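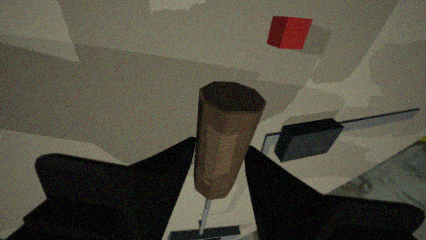
2 min read

I have now spent 36 evenings with the trial of Grimisa, the simulator that promises to teach your robot arm to grasp things before you have bought the robot arm. This suits me, as I haven't bought the robot arm.

The view I stare at most is the one from the gripper, looking steeply down past two black fingers at a brown can. The fingers are open and the can is between them, which is as close to success as some of my nights get. There's also a small red cube off to the right. My scripts are supposed to ignore it. They have opinions.

Setup was easy. You pick an arm, pick some objects, and press Run. The free tier gives you 600 grasp attempts a month, which sounds generous until you leave a loop going while you make dinner. The paid plan is $50 a month and takes you up to 2000. I paid. I would like those dumplings to have cost less.

What I like: resets are instant, and the grain they put on the camera feed is a nice touch if you plan to move to real hardware, where everything looks a bit lousy too. Shadows I'm less sure of. The patches on the background wander between cream and gray in a way my kitchen table never has.

The manual is the weak spot. The page on finger friction says "see contact settings," and the page on contact settings says "see finger friction." My friend Hatsue Nishimura, who went with Trommont instead, tells me theirs has diagrams. She has told me this four times.

I'm keeping the subscription through September, then I'll try Trommont and let her be smug in person.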